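Chapter 7
Sorting, Folding, and Storing Flat Goods

In this chapter
7.1 Why cloth wrinkles
7.2 Setting up a folding surface
7.3 Finding the hem and the grain
7.4 Basic folds for sheets, towels, and table linens
7.5 Shelf storage and rotation
Review and shop work

Words to know: flat goods, grain, hem, selvage, set crease, rotation

Chapter 6 ended with goods coming out of the dryer. At that point a piece is clean but it is not finished. A sheet that goes on the shelf in a heap will have to be washed or pressed again before anyone can use it, and the time spent on it so far is lost. This chapter covers the work between the dryer and the shelf.

"Flat goods" is the trade name for pieces with no sleeves, legs, or shaping. Sheets, pillowcases, towels, napkins, and tablecloths are all flat goods. Fitted sheets are usually counted with them, although the elastic corners call for a different fold, which is covered at the end of Section 7.4.

A small laundry gives a good idea of the amount of work involved. The Salldale guest house has 24 rooms. On one day in December its laundry handled 331 pieces, most of them towels. Maximiliano Campos, who ran the folding table, kept a tally for a full week and came to 776 pieces folded by hand. The rest went through the ironer. He found that the folding itself took less time than he had expected. Much of his day went to picking pieces out of the pile and turning them until he had an edge to work from.

7.1 Why cloth wrinkles

Cotton fibers bend easily when they are warm and slightly damp. As they cool and dry they hold whatever shape they are in. If the cloth is lying flat, it dries flat. If it is twisted up under other pieces, the twists stay, and after a few hours they become set creases. A set crease will not shake out. It needs moisture, heat, or both.

Blends with polyester crease less at ordinary dryer temperatures, but they can take a very stubborn crease if they are overheated and left in the drum. Linen creases more readily than cotton and should be folded first.

Take goods out of the dryer as soon as it stops. Shake each piece once, holding it by two corners of the same short side. If there is no time to fold, lay the pieces over a rail or stack them open on the table.

7.2 Setting up a folding surface

The table should be smooth, clean, and high enough that you can work without bending at the waist. Wood is fine if the finish is sound. Run your hand over the top and along the edges before you start, and sand any spot that could catch a thread. Wipe the table and let it dry.

Clear away everything you do not need. Work under good light, since stains and thin spots are easiest to find at this stage. Set marked pieces aside for rewashing or mending.

7.3 Finding the hem and the grain

Begin with a hem. It is the straightest line on the piece, and the other folds are measured from it. Lay the hem toward you, smooth the cloth away from it with flat hands, and work the loose folds out toward the far side. Pull gently along the grain, never across the corners.

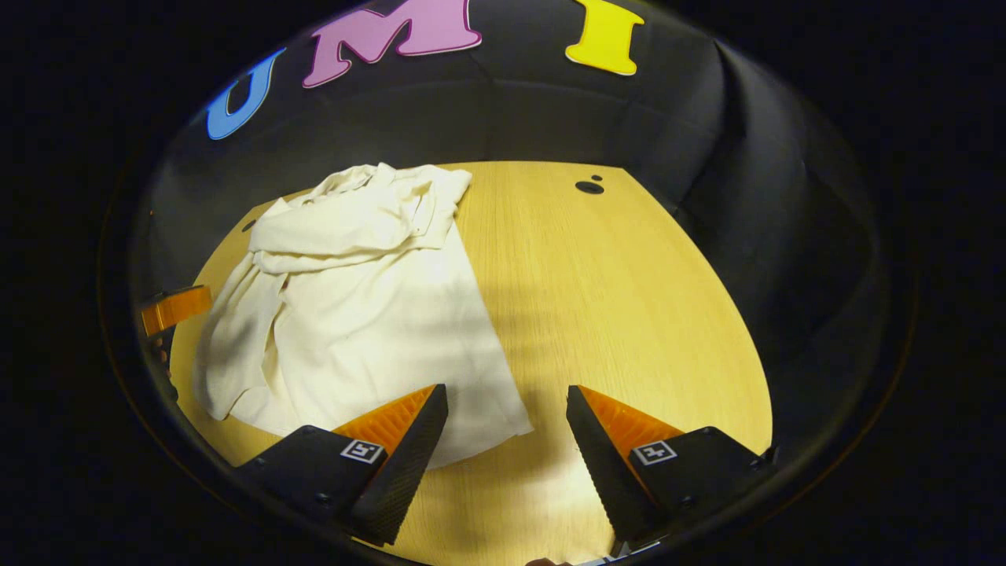 Once the near hem is straight, find the two corners at its ends and square them before moving on. Allow 30 seconds for this step while you are learning.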